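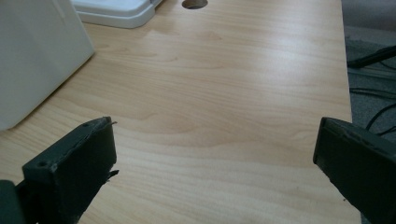 Pre-show check for the Lonimden film nights, July season. I do this an hour before doors, usually with a coffee in one hand, and I've put my comments in as I went so Lachlan Ogilvie can pick it up while I'm away. You'll want somewhere flat to lean on, and a pale wooden desk with a shiny top will do, though a bright light on one throws a big streak of glare right across it - a bit like what the foyer lamp does to our screen, so see item 4!

1. Fire exits: OK. Both doors open fully. The left one still sticks a bit, so give it a shove.

2. Aisle lights: one out, row F. Philomena Wumbei has the spare bulbs.

3. Seats: 105 out, none blocking the side aisle. Please don't squeeze extras in, however nicely people ask.

4. Foyer lamp: turned off before the film. I forgot last month and we lost half the subtitles.

5. Projector: vents clear, cable taped down. Fan is noisy (it always is).

6. Sound: fine at the back, too loud at the front. I've knocked it down a touch.

7. Extinguishers: both in place, tags in date.

8. First aid box: low on plasters. Will buy more.

Rechecked at 6.45pm, all good apart from that bulb.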